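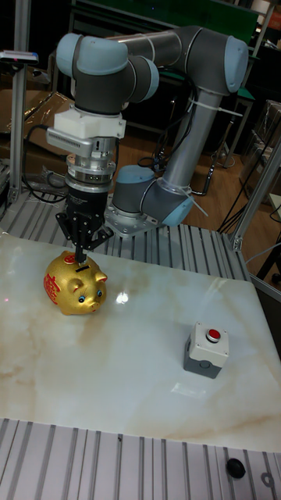 Moving the allotment to a no-dig system

I've had the plot at Adley for long enough to have dug it over every winter more times than my back would like. Last autumn I stopped. I'd read the arguments for leaving the soil alone, and a bad shoulder settled the matter. I said I'd write up how the first year went, so these are my notes, in the order I remember them.

The plot is long and thin, with a path down one side and a hedge at the bottom. The soil is heavy clay. It sticks to your boots from October until May and then sets hard. The top end gets sun all day and the bottom end gets it until early afternoon. Bindweed comes through from the hedge side and always has.

Cardboard first. I needed far more than I expected. I took the tape and staples off at home, which is a dull job, and carried the flattened sheets up in the boot of the car. Plain brown is best. The shiny printed stuff has a film on it that doesn't rot, and I was still pulling strips of it out of the beds in June. Overlap the sheets by the length of your hand or more. I was mean with the overlaps on the second bed, and the couch grass found every one of the gaps.

On top went compost. The council's green waste is delivered loose from the depot at Dolport, and a load came to £59 with the allotment discount. I had two loads over the winter. The driver will only tip at the gate, so all of it went up the path by barrow. I did it over three mornings and was stiff for a week. If you can split a load with a neighbour and share the barrowing, do.

The first load was good, dark and fairly fine. The second had a lot of plastic in it, mostly shreds of bag, and smelt sour for a while. I left that one in a heap under a sheet until March and it was much better for it.

I made five beds in the end. I didn't put sides on them. Last time I had boards, the slugs lived behind them and the boards rotted in four years. The edges slump a bit into the paths, and I push them back with the rake when I remember. Paths are woodchip, free from the tree surgeons who leave it by the car park. It goes quickly, so it's worth getting there before breakfast.

What grew well

Potatoes were the surprise. I laid them on the old soil, under the cardboard line, and covered them with compost and then grass clippings. There was no trenching or earthing up. The yield was a little down on the year before but they came out clean, and I hardly put a fork through any. A few at the edge had gone green where the mulch had slipped.

Courgettes did what courgettes do. Three plants was two too many.

Broad beans went in as plants in February, started in toilet roll tubes on the windowsill. They stood up to the wind better than usual. Blackfly arrived in May and I pinched the tops out and left them to it.

Onions from sets were the best I've had on that soil. I think the drainage made the difference. They dried on the shed roof for a fortnight in August and we are still eating them.

Lettuce was fine until the dry spell and then bolted all at once. I should sow less and more often. I write that every year.

What didn't

Carrots. The compost was only a few inches deep and as soon as the roots got down to the clay they forked. Some looked like hands. Next year I'll grow the short round kind, or put them in a tub by the back door and be done with it.

Parsnips, same problem. I sowed them twice. The first lot didn't come up at all, which I put down to old seed, and the second lot came up and then stopped.

Direct sowing in general was harder than planting out. Fresh compost dries on the surface very fast and small seeds sit there and do nothing. Watering the drill before sowing helped. So did laying a plank over the row for the first week and lifting it each evening to look.

Bindweed. People who write about this method say it weakens after a year or so of being covered. Mine has not read the books. It ran along under the cardboard and came up in the paths. It is easier to pull, I'll give it that, because the soil above it is loose. You can get a length as long as your arm out in one go. I kept a bucket for it and drowned it in water for six weeks before it went anywhere near the heap.

Slugs

I had been warned about slugs under the cardboard, and there were plenty in April. I lost a whole row of young lettuces in one night. After that I grew everything on in pots until it was a decent size, and went out with a torch after wet evenings. By July it had calmed down. I saw more beetles than in other years and a frog moved in under the water butt.

Water

The site meter is read once a year and split between us, so I try to be fair with it. I have a 308 litre tank on the side of the shed that fills off the roof. It ran dry twice, in June and again in August. The mulched beds held on better than the bare patch I'd left for comparison. A week after rain you could push a finger into the beds and still find damp, while the bare patch had cracks in it.

Time

I used to spend most of my winter Sundays digging. This year that was replaced by the barrowing, and after that there was very little to do until spring. Weeding took less time, maybe half an hour each visit, and I went up on Tuesday evenings and one morning at the weekend. Hoeing was pleasant for a change. The weeds that blow in sit on the top and come out with a flick.

Money

More than a year of digging would have cost, which is nothing apart from a new fork handle. The two loads of compost were the main part. Seeds and sets came to £19, mostly from the swap in the hut, and I bought a roll of netting for the brassicas as the pigeons had the last lot in shreds. From now on it should need only a thin top-up each autumn, one load at most, and I'm hoping my own heap can cover part of that. I've built a second bay out of pallets so one can rest while I fill the other.

For this coming year

Another inch or two of compost on every bed before Christmas. Garlic is already in, in the bed where the potatoes were. The bottom bed by the hedge gets covered with a black sheet for the whole season, bindweed and all, with squash planted through holes in it. I want to try leeks from plants in June, dropped in after the broad beans come out. And I need to mend the shed door, which has been held shut with a brick since the gales.

If anyone else on clay has managed a straight parsnip this way, leave a comment and tell me how deep you had to go.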